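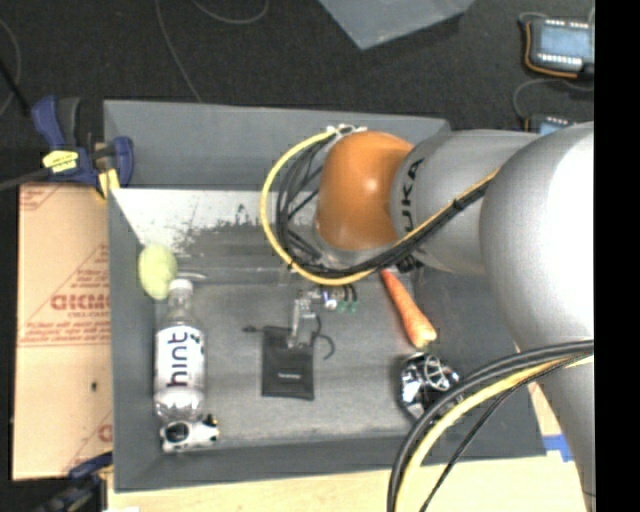

A KUKA arm over a big grey bin.

Colaswood's free music paper is coming back, and I for one am chuffed to bits. The Dramden, which used to turn up in a damp pile by the door of every record shop and chippy in town, will have a new issue out in December after 13 years away.

I found out on Tuesday when I popped into Rahman Records for some guitar strings (and came out with two LPs and no strings, as usual). There was a handwritten notice by the till asking local bands to send in their gig dates, and I must have read it three times before I believed it. I learned half of what I know about music from that paper. It once gave my own band a four-line review, two lines of which were about the drummer's hat, and my mum still has it on the fridge.

The plan is for 4 issues a year, 800 copies each, all free. The gig guide is back in the middle pages where it belongs, and so is the demo column, which was always the bit people turned to first and then sulked about for a month. They'll take tapes, CDs or a link, but only one song per band this time – I gather the old box of twelve-track demos never did get finished.

Money comes from adverts and from a benefit night upstairs at the Terkedik, which holds 264 people if you're friendly about it. Doors are at half past seven and there are five bands on, including a couple who haven't shared a stage since the old Wednesday jam nights packed up. I've heard one of them rehearsing through a garage door and they were very loud and mostly in time, so that's promising!

Will it last? I don't know. The town's got fewer places to play than it had, and plenty of younger bands get by fine putting their dates on their phones. But I've been to some cracking gigs this year with eleven people in the room, and every time somebody has said to me the week after that they'd have come if they'd known it was on. A pile of papers by the chip shop door would have sorted that.

Tickets for the benefit are on sale at Rahman Records and behind the bar at the Terkedik, cash only at the bar. If you want your gig in the December guide, drop the details in at the shop before closing time on Tuesday, and please write the name of your band clearly – ours went in as "The Lost Spoons" for a whole summer and we were called The Last Spoonful.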